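How to compare two grippers on a bin of mixed toys without fooling yourself

Every gripper sheet I have read promises "mixed object handling", and most of them show a single cube on a clean table. I don't trust a cube. If you are choosing between two grippers for an arm you already own, fill a bin with awkward things and make both of them suffer the same way.

The two I compared were the Drelto parallel jaw and the Lukance, which costs a good deal more and claims to manage cloth. The steps should work for any pair that fits your arm.

Step 1. Fill the bin badly

Resist the urge to pick nice objects. You want soft spikes, hard round things, crushed cans, a metal cup, plush, foam, and at least one piece of cloth. Cloth is where the brochures go quiet. A washcloth hanging from the fingers by a fold looks like a success, and you must decide before you start whether it counts as one.
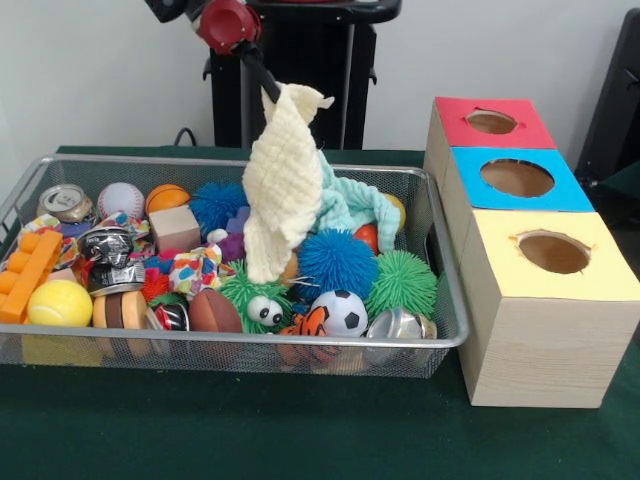 6 min read

My rule is that a pick counts only when the object has cleared the rim and been let go at the target. Anything held but still trailing over the pile is logged as "held" and scores nothing. Write the rule down and tape it to the table. You will want to bend it by the third towel.

Step 2. Fix everything except the gripper

Same arm, same controller, same speed limit, same cloth on the table. Set the tool offset again after each swap — I skipped this once, got a dreadful afternoon from the Lukance, and had to throw the lot away. The speed limit matters more than I expected. Both makers quote their best numbers at speeds I wouldn't use near a wrist I had paid for.

Check the grip force with a cheap scale as well. The setting in the software is a wish.

Step 3. Run in blocks

Do 12 picks with one gripper, tip the bin out, refill it, then do 12 with the other. Swap which gripper goes first each time. If you run one of them all morning and the other all afternoon, you are also testing the room light, the warm motors and your own patience.

Don't arrange the pile. Tip it in and leave it. A ball sitting proudly on top flatters any pair of jaws.

Step 4. Treat the overhead view with suspicion

A camera looking down from behind the arm is handy for planning, but the arm gets in its own way. With the forearm stretched over the side of the bin and the wrist above the far corner, part of what you want to judge may be behind red plastic or metal. Depth goes ragged along the edges of the arm too, and a planner that takes those speckles seriously will avoid things that aren't there.

Take the arm clear of the bin, grab your image, then plan. It costs 2 seconds a pick. I'd pay that before I paid for a cleverer camera. 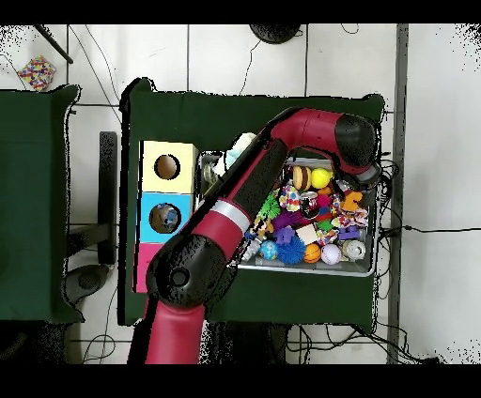
Chareonsuk wrote in to disagree with the last step: "Parking the arm for every image hides a weakness you'll meet later. If the finished cell has to plan while moving, test it while moving, or your scores are for a machine you aren't going to build."

Fair point, and I've no tidy reply. If your cell plans on the move, add a second set of blocks that way and keep the two sets of scores apart. For choosing between grippers I still park, so that a bad view doesn't get blamed on a good pair of fingers.

Step 5. Log the failures by type

A plain success rate tells you very little. I use four columns: missed, slipped, held but not cleared, and picked two at once. The last one is sneaky. Spiky balls cling to their neighbours, and a gripper that brings up a pair can look wonderfully productive if your script only checks whether the fingers closed on something.

Keep the cloth results on their own sheet. A pinch gripper can do well on cloth purely because the fold happened to stand up, so note whether the towel was lying flat or bunched before each try. 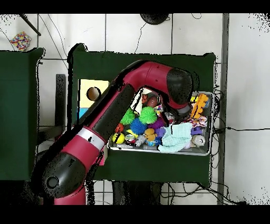

Filed under: Grippers & End Tools

Step 6. Read the result coldly

After 313 picks the Lukance was ahead on cloth and level on nearly everything else. On cans lying on their side it was slightly worse, and it slipped on the metal cup more often than I'd have guessed from the rubber on its fingers. The Drelto brought up more unwanted pairs.

Would I pay the difference? For a bin with no cloth in it, no. For laundry or rags, perhaps, though I'd want to see it again once those pads have worn. Prevness sells replacement pads that are said to fit both — I haven't tried them, and "said to fit" is doing a lot of work there.

If your own numbers come out very close, run more blocks before you order anything.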